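Lehrbuch > Sport und Training > Teil II: Mannschaftssport > Kapitel 4

Kapitel 4: Belastung und Erholung im Basketball

Worum es geht: Spielzeit, Sprünge, Schlaf, Essen. Und warum die zweite Trainingswoche meistens schlechter läuft als die erste.

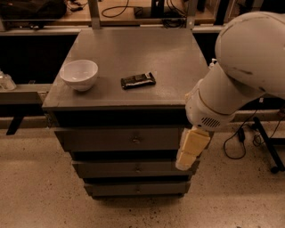 Zuerst die Grundbegriffe. Äußere Belastung = was der Spieler tut. Minuten, Sprints, Sprünge, Meter. Innere Belastung = was das mit ihm macht. Puls, Anstrengungsempfinden, Muskelkater. Beides getrennt notieren, sonst wird die Auswertung später wertlos.

Ein Fall zum Einstieg. Saisonvorbereitung der BG Irkow, August, kleine Halle, harter Boden. Im ersten Block kamen die Flügelspieler zusammen auf 1142 Sprünge, im zweiten auf fast 3077. Gleiche Spieler, gleiche Hallenzeiten. Der Trainer hatte nur die Minuten aufgeschrieben, die Minuten waren unverändert. Zwei Patellasehnen gereizt, ein Muskelfaserriss. Die Sprungzahlen kamen erst hinterher aus den Videos.

Was man daraus lernt: Dauer allein sagt wenig. Eine Stunde Wurftraining und eine Stunde Fünf gegen Fünf stehen im Plan gleich breit nebeneinander. Für die Sehne sind das zwei verschiedene Welten – für den Kopf übrigens auch.

4.1 Steuerung über die Woche

Ein Spieltag, zwei harte Einheiten, der Rest locker. So das Grundmuster im Amateurbereich. Bei der Spielgemeinschaft Pundden wird am Tag nach dem Spiel nur geworfen, höchstens 200 Würfe, keine Sprintwege dazwischen. Klingt nach wenig. Reicht aber, um den Rhytmus zu halten.

Anstrengung abfragen: Skala nach der Einheit, nicht direkt nach dem letzten Sprint, da kreuzt jeder zu hoch an. Wert mal Minuten ergibt die Einheitsbelastung. Über die Woche addieren. Große Sprünge von Woche zu Woche vermeiden. Feste Grenzwerte werden viel zitiert, sind aber umstritten, mehr dazu in 4.3.

4.2 Erholung

Schlaf vor allem anderen. Dann Essen und Trinken, dann lange nichts, dann Eisbad, Rolle, Kompression. Die Reihenfolge wird in der Praxis gern umgedreht, weil Geräte sichtbarer sind als acht Stunden im Bett.

Nach dem Spiel etwas mit Kohlenhydraten und Eiweiß, bei Turnieren zügig. Zwischen zwei Partien am selben Tag kleine Portionen, fettarm, nichts Neues ausprobieren. Turnierberichte wie der vom Werka-Cup zeigen immer das selbe Bild – drittes Spiel, Wurfquote von draußen im Keller, Beine weg.

Vor dem Weiterlesen bitte das eigene Protokoll der letzten Woche bereitlegen. Wird in 4.3 gebraucht.

Zuletzt aktualisiert: 26.6.25

Weitere Kapitel
Kapitel 3: Wurftechnik und Fehlerbilder
Kapitel 5: Verteidigung, Fußarbeit, Abstände
Kapitel 6: Playoff-Serien planen
Anhang: Trainingsprotokoll nach Ansah
Anhang: 20 Übungen für kleine Hallen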